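Replayed the drawer task on the new Dridimow branch after lunch. Planner timeout now 90 ms, grasp scoring unchanged. The place pose still comes from the drawer estimate taken at the start of the episode, so any drift in the handle detection goes straight into the release height. Tomato first, as the config lists it – green item later.

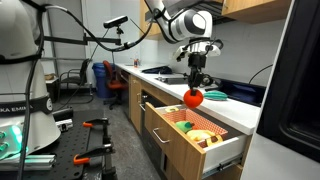 Yamila thinks the estimate should be refreshed once the gripper is over the drawer, and that the timeout is a side issue. She would drop the cached pose altogether.

Tried it on the log from 2,176 steps. Five replans, one of them into the cabinet margin. Left the cache in behind a flag and wrote to Renato about the margin value.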